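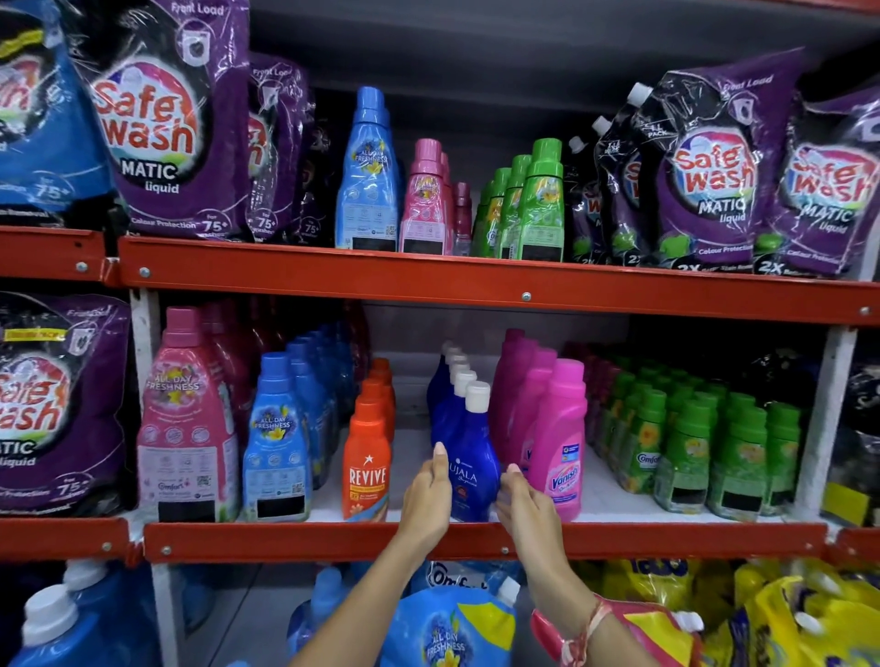 I went in for one thing. I always go in for one thing, and the thing is usually dish soap, and I usually come home with something that promises to make my towels feel loved.

The laundry aisle used to be the part of the store I could do with my eyes shut. You bought the powder, the powder came in a box, the box got damp in the cupboard and turned into a brick, and you chipped at it with a spoon until it was time to buy another. I had a perfectly good spoon for that. Then sometime in April the store moved everything around and I lost my bearings, and I have been reading packaging ever since.

There is a lot of it to read. Take a pouch of Safe Wash. It's purple, it's shiny, and before it gets around to telling you it's soap it wants to know what kind of machine you have. Front Load, says the label, next to a tiny washing machine in case you've forgotten what one looks like. I do have a front loader, a Hoekstra that came with the apartment and sounds like a bus going over gravel, so I felt seen. Then it says Colour Protection, with the u, and I thought about my wardrobe, most of it gray. What exactly would we be protecting?

The big pouch says it's good for 75+ washes. I like the plus sign. It leaves room for hope. I've never gotten the promised number of washes out of any detergent, and I know why: the cap has a line in it, and I regard the line as an opening offer.

Fabric conditioner is where I really come undone. There's a light blue Comfort that says All Day Freshness, and I would like to know who is checking at 9 p.m. There are pink ones and green ones, and a little dark red one off to the side that looks as if it belongs in a spice rack. I have stood there unscrewing caps and sniffing like a man at a wine tasting, except that the wine people get a cracker in between. After the third bottle it all smells like the inside of a gift shop.

My mother used none of this. She put vinegar in the rinse and hung everything on the line, and our towels could have sanded a floor. I turned out fine, if slightly exfoliated.

The one I bought before this was Irel, because it was on sale and the bottle had a good handle. It lasted 2 months and left a white streak on every dark sock I own. The one before that was Setov, about which I remember only the smell, which was pears, and which followed me onto the elevator.

So I bought a purple pouch, the front load kind, and no conditioner at all. I got as far as the register feeling pretty pleased with myself. Then I went back for the blue one.

I still need dish soap.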